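Can Machines Do the Chores Yet? – speaker notes, Gunārs Luik

Open with the kitchen question. Who here would let a machine wash their favorite mug? Wait for hands.

Skornar trial: 1132 tries at simple table jobs, 24 kinds of object. Flat and boxy things went well. Thin handles did not – say why grip angle matters, keep it short.

Shop floor next. Sorting parts, yes. Wiping down a bench, not yet. Mention Reet's point about worn jaw pads.

Slides 7 and 8, leave up for questions. 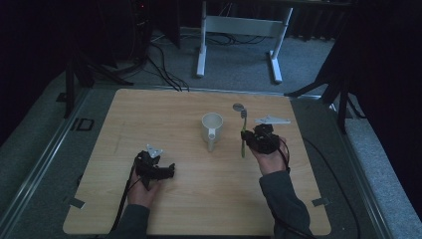
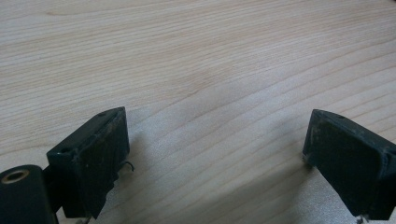 Slide 7: mug and green-handled tool. Slide 8: jaw pads, open over the table.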